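Negin Mirzaei has worked at Gamano for 9 years, the last two of them next to a machine that was supposed to make her job easier. Gamano fits out kitchens and break rooms for rental buildings, and its small finishing department handles countertops, fixtures and the cleanup nobody bills for. When the company signed with Akix for a two-armed robot, the staff got a slide deck and a free lunch.

"The deck said we would be freed up for higher-value work," Mirzaei says. "I asked what the higher-value work was. The man from Akix said that was a great question."

I ask if she ever got an answer. She laughs and goes to refill her coffee.

The pilot plan listed 156 tasks. By March, Mirzaei says, the list had been cut to 90, mostly by taking out anything with a cord. Her supervisor, Rostam Sadeghi, doesn't dispute the numbers but thinks they sound worse than they are. "You start wide and you narrow down," he says. "It picks up a tool, it puts the tool where it goes, it clears a counter. People do that for hours. I don't see the insult in giving that away."

Mirzaei does, a little. Clearing counters used to be where new hires started. They learned the tools by putting them away, and they learned the customers by what was left lying around. Gamano hasn't taken on a trainee since the pilot began. Sadeghi says the budget was tight anyway.

Most of the practice is now done in simulation, in made-up rooms where dropping something costs nothing. Lerato Dlamini used to install backsplashes. These days she sits at a screen and reviews the attempts, marking each one as good or bad.

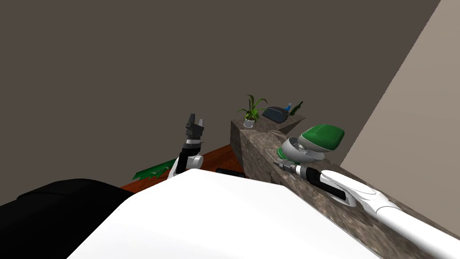
She had gone through 1007 of them when we spoke. "My back is better, I'll say that," Dlamini says. "But I had a trade. Now I'm grading homework." Her pay went up slightly. Her job title changed twice, and she had to look up the current one for me.

What bothers her most is that the marks go to Akix and stay there. If the robot gets good at handling tools on a granite counter, some of that is hers, and it will be sold to the next shop. Sadeghi told me the contract covers this. He wouldn't show me the contract.

I asked Mirzaei whether she'd want the machine gone. She took a while with that one. "No. I'd want somebody to ask me before they bought the second one."

The second one has been ordered.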